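Notebook entry, Thu 3 February
Tumbridge bench, handheld gripper pipeline
Entered by Z. Margaritis

Purpose of today's work: to find the cause of the drift between the left and right gripper trajectories after time alignment, and to decide whether the existing recordings can be reprocessed or must be set aside.

Background for colleagues who have not followed this. The Tsoukalas build of the alignment tool takes three streams (head camera, left gripper, right gripper) and places them on one clock before the poses are solved. Since the last merge, the relative pose between the two grippers has been unstable at the start of an episode and settles later on. The planner does not care about small absolute errors, but it does care about the relative pose, as the compartment targets are expressed in the frame of whichever gripper is nearer the box. Aken reported the same thing on their copy of the software, so the fault is unlikely to be local to our bench.

Data used. The reference set holds 167 episodes. Five were rejected by the loader for missing stream headers, which leaves 162. I did not attempt to repair the five. Their identifiers are in the reject log, and the log has been copied to the shared directory under today's entry.

First check: clock offset. I ran the offset estimator separately on the first half and the second half of each episode. If the clocks were running at different rates, the two estimates should disagree in proportion to the length of the recording. They did not. The disagreement was confined to the first half, and it did not grow with length. Clock rate is therefore ruled out for this set, and I have closed the item in the tracker with a note referring to this page.

Second check: interpolation. The resampler fills gaps with a linear blend on position and a spherical blend on rotation. I had suspected the rotation blend of taking the long way around when two neighboring samples had opposite signs. There is a guard for this in the main branch, but the guard was missing from the function used for the left stream. The two functions were written at different times and should have been one from the start. I replaced both with a single call and reran the set. The sudden flips in the left gripper's rotation are gone. The slow settling at the start of the episodes remains, so there were two faults and this was the lesser one.

Third check: filter start-up. The pose filter is seeded from its first valid detection with a fixed covariance. The value comes from the configuration file, and the file was last edited in May. The edit lowered the rotation covariance by a large factor, with no reason given in the commit message. With so small a starting value, the filter trusts its first detection far too much and corrects itself only slowly. When the first detection is a poor one (marker plate seen at a steep angle), the error is carried well into the episode.

I restored the earlier value and reran the full set. Relative pose now settles within the opening approach in all but a handful of episodes. I looked at the remaining ones by hand in the viewer. In each of these the operator's hands enter from the near side of the table and the right marker is seen nearly edge-on for the first stretch. No filter setting will fix that, and a better seeding rule is needed.

Proposed rule: delay seeding until the detector has returned a run of consecutive poses that agree with one another, then run the filter backward from that point to cover the opening of the episode. The backward pass already exists in the Sindness library and is tested there. I see no reason to write our own.

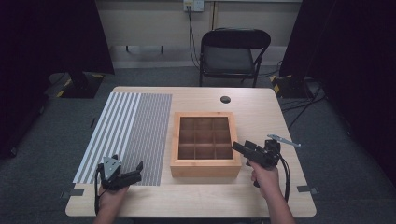
A trial version of the rule was written this afternoon and is on the branch named seed-delay. It is not yet ready for review. The buffer is limited to 2000 samples, and I have not decided what should happen when the buffer fills before agreement is reached. At present the tool stops with an error. That is acceptable for a trial and would not be acceptable for an overnight batch.

Note on the task model. While the viewer was open I also checked the compartment grid in the planner's description of the box. It is three by three, as it should be, but the index runs by column in the planner and by row in the labeling script. The two agree only on the diagonal. Results from the placement classifier that were broken down by compartment should be treated as unreliable until the labels are regenerated. Totals over the whole box are not affected. I have changed the labeling script to match the planner — the planner's order is also used by the display tool, and changing it there would have meant more edits.

Effect on existing recordings. The raw streams are sound. Nothing found today touches capture, and all of the faults are in processing. The recordings may therefore be kept and reprocessed once the seeding rule is merged. Anyone who has trained on processed poses from the present release should record which release was used and should not mix those poses with the new ones.

Still open:

Decide behavior on a full buffer. My preference is to mark the episode as unseeded and continue with the batch.

Add a test for the sign guard, using a short synthetic sequence that crosses the boundary in both directions.

Move the covariance value out of the general configuration file and into the filter's own settings, with a comment stating its units. The present entry gives no units, and I had to read the source to confirm that the value is in radians squared.

Send the corrected resampler to Aken and ask them to run it on their own set before they change anything else, so that the effect of each correction can be seen separately.

Regenerate the compartment labels. The script takes roughly an hour on the bench machine and should not be started while the reprocessing job is running, as both write to the same cache.

The reprocessing job with the restored covariance was started at the end of the day, on the main branch only. Output goes to a new directory and the old poses have been left in place.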